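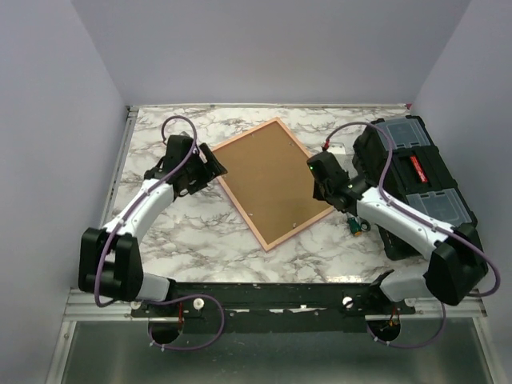 Care and Handling of Framed Work in Shared Buildings
Speaker notes, Lilian Bakilana
Cilgate Facilities and Collections Meeting, January 28, 2021

Opening

Good morning. Thank you to the Cilgate office for the invitation. I have been asked to speak on the framed work held in our public corridors and meeting rooms, and in particular on the backs of the frames, where most of the trouble begins.

Skonow House holds 200 framed items. Until last March there was no written procedure for taking one down. The procedure before you was prepared for Skonow House and has since been adopted at the Yilma building.

(Pause while the handout goes round.)

Laying the frame down

Clear the table first. Pens, staples and cups are to be removed, and the surface wiped and dried. Stone and stone-effect tops are acceptable, but a clean blanket must go down before any glazed frame is placed on its face.

A large frame may lie at whatever angle allows staff to reach its sides. It need not be squared to the table. What matters is that no corner overhangs.

Checking the back

The backing panel normally sits a little below the level of the frame moulding. It is commonly held by small metal tabs, which bend up to release the panel and bend down to secure it. Please note the following.

Tabs tire with use. A tab that has been bent many times will snap, and it should be replaced before that point.

Tabs are to be lifted only as far as needed to free the panel. Use the flat tool supplied in the kit, never a fingernail or a key.

If a tab is missing, the frame does not go back on the wall. Attach a yellow slip and enter it in the register.

Look next at the mitred corners. A gap that will admit a sheet of paper is to be reported. Corners are not to be glued on site.

(If asked about glue: the Rorner store has a framer's clamp and will take items by arrangement.)

Lifting and carrying

Any frame too wide to be held comfortably under one arm requires 2 people, one at each side. Hands go on the moulding and never on the panel. Agree the route before lifting, and prop the doors.

Frames are not to be carried by the hanging wire, even for a short distance.

Storage

Frames awaiting repair stand upright, face to face and back to back, with card between. No more than 6 are to lean in one stack. Flat storage is permitted for a single item on a shelf, with nothing placed on top.

Register

Each entry requires 4 details: the item number, the room, the condition of the back, and the initials of the person who checked it. Entries are made on the day of inspection. The Yilma register has been kept in this form throughout, and copies of the blank sheet are on the side table.

Questions

(Allow time here. Hanging heights are covered in the afternoon session. Requests for replacement tabs go to the Rorner store, in writing.)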